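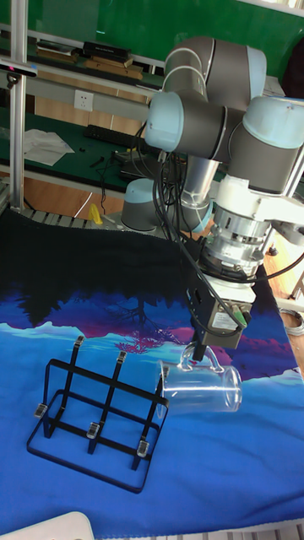 Figure 4. Glass mug on its side at the rack, handle up.

4.3 Loading glass mugs

Read section 4.2 (Placing the rack) first. The steps apply to clear glass mugs with a fixed handle. For stemware and tumblers, see section 4.5.

1. Spread the table cloth and smooth it flat under the rack and for at least 300 mm on the open side. Folds in the cloth will cause a mug to roll.

2. Set the Rikimier rack on the cloth. Press down on each corner in turn. If it rocks, adjust the feet as described in 4.2.

3. Check the mug for chips at the rim and for cracks where the handle meets the body. Discard damaged glass.

4. Lay the mug on its side with the handle up and the rim toward the rack. Keep the base clear of the table edge.

5. Take hold of the mug by the handle. Lift it straight up until it clears the cloth, then move it over the rack.

6. Lower the mug into position. Release the handle only when the weight of the mug is on the bars.

7. Leave a gap between neighboring mugs. Glass must not touch glass.

CAUTION: Do not slide a mug across the bars. The bars can scratch the glass.

CAUTION: Do not load a mug straight from hot water onto a cold rack. Let it cool first.

NOTE: Maximum load per mug position is 2000 g. Mugs wider than 200 mm, handle included, do not fit the standard rack. Use the Jostimine wide rack, part 57.

To unload, reverse steps 5 and 6. Wipe the bars with a soft dry cloth before storing the rack.

Section revised 23 March 2023, C. Mudgway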